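Small things on a small table: speaker notes
Bernmont community hall, September 2025

Slide 1. Say hello, check they can hear me at the back. The talk is on sorting household bits using only a table and a few containers. 17 minutes, then questions.

Slide 2. Start with the drawer. Ask who has one that won't shut. Mine had batteries, string, tape and the instructions for a kettle we no longer own. Don't linger on the kettle.

Slide 3. Why a table and not the floor. You stay upright, you can walk round it, and you have to clear it before tea. Ours is 60 cm across – too small, but I got through the hall cupboard on it in an afternoon.

Slide 4. Containers before contents. Put them out first, empty, and see how much room is left. Two kinds do most of the work:
– clear tubs, for anything you need to find in a hurry
– divided baskets, for things that live together but get muddled

Pause. People usually ask about lids. Lids are for the loft. In a kitchen they end up in a pile of their own.

Slide 5. Wicker and clear plastic side by side. 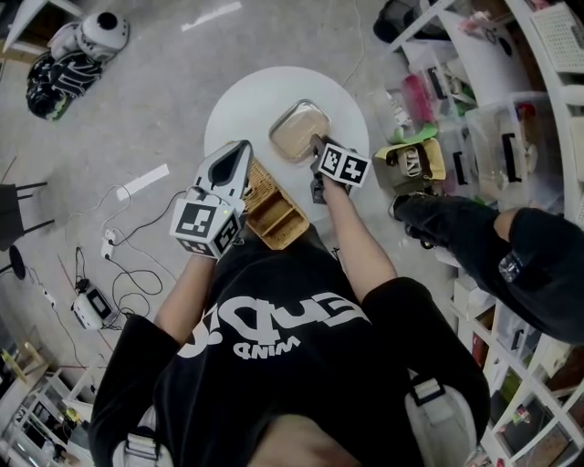
Round tables waste the corners of anything square, so turn the containers at an angle and let a long basket hang over the side a little if it sits steady. Keep the heavy things in the middle. If it tips when you lean on it, it is too far out.

Slide 6. The 3 pile rule: keep here, keep elsewhere, go. Skip the story about the MacDonald Street jumble sale if time is short.

Slide 7. What goes back in the drawer. Only what was used since April. Batteries get tested first. String – one ball.

Handout is on the chairs. Collect spare copies at the end and put the tables back against the wall.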